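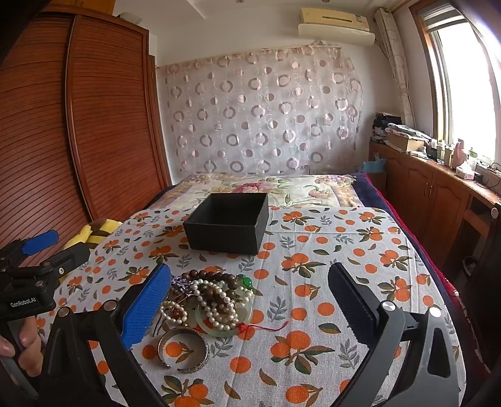

Issue 19

So Saturday was jewellery day. I'd been putting it off since December, when I went looking for one pair of earrings and came out of the wardrobe with a knot of necklaces the size of a grapefruit. The kettle went on, everything got tipped out on the bed (on my favourite sheet, the one with the orange fruits) and I told myself I'd be done by lunch. Ha!

The pearls are the worst of it. I own far more strands than any woman who works from home in trackies has a use for, and they'd looped themselves through everything else, prayer beads and all. Mum's old trick is to lay the knot flat and poke at it with a blunt darning needle, working from the middle out. Don't pull. I pulled, of course, and had to go and stand in the kitchen for a bit.

The jade bangle was underneath, and I was so pleased to see it! I can barely get it over my knuckles these days without dish soap, but I love that pale green. The brighter pendant is going on a new cord. Ha-neul Song from my Gitell class has offered to knot it for me if I bring the biscuits - done.

The red tassel stays, even though I have no idea what it came off.

As for where it all lives now, the black box is getting the pearls and only the pearls, each strand rolled in a bit of tissue. The two metal bangles can go in the dish by the door, where I'll wear them more. I did look at one of those Braltano organisers with the 24 little compartments, but I know myself, and 20 of them would be full of safety pins by winter.

It was nearly four by the time I could see the colour of the sheet again, and the bed still wasn't made. Next up is the scarf drawer, if anyone wants to come over and hold the other end.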